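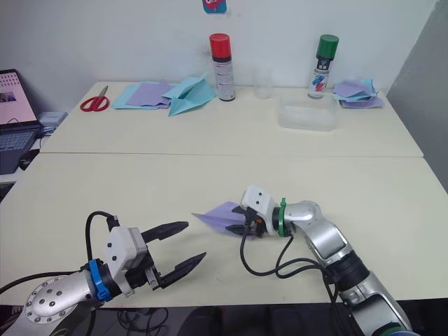

Workshop notebook / Handling cell, Brirkbridge

3 Feb 2026

Paper plane handover, right arm to left. Right gripper (green ring) holding the lavender plane with the nose towards the left one (blue ring), left fingers fully open. Spare sheets and the light blue plane are on the back table next to the scissors.

Why paper: the Kiani job is thin folded card inserts, and they crease if you pinch them across the fold. A plane creases in the same way and costs nothing.

Left fingers should come in level with the fold. Closing force down to 3 on the new setting, was 5.

Talked to Lorna Dimaculangan about the packing bench. At present two people per shift pass inserts across by hand, 126 trays. If the arms take the passing, those two go to checking and loading. She wants them trained on stopping and restarting the cell before it goes in, and wants it in writing that they can stop it without asking a supervisor. Agreed.

Katsuhiko Chiba asked who folds when a batch arrives flat. Still people. Nudside quoted for a folding unit, too dear before June.

To do:
Tie up the cables under the front table.
Ask Fadby for softer finger pads, 2 pairs.
Write the stop/restart sheet with Lorna.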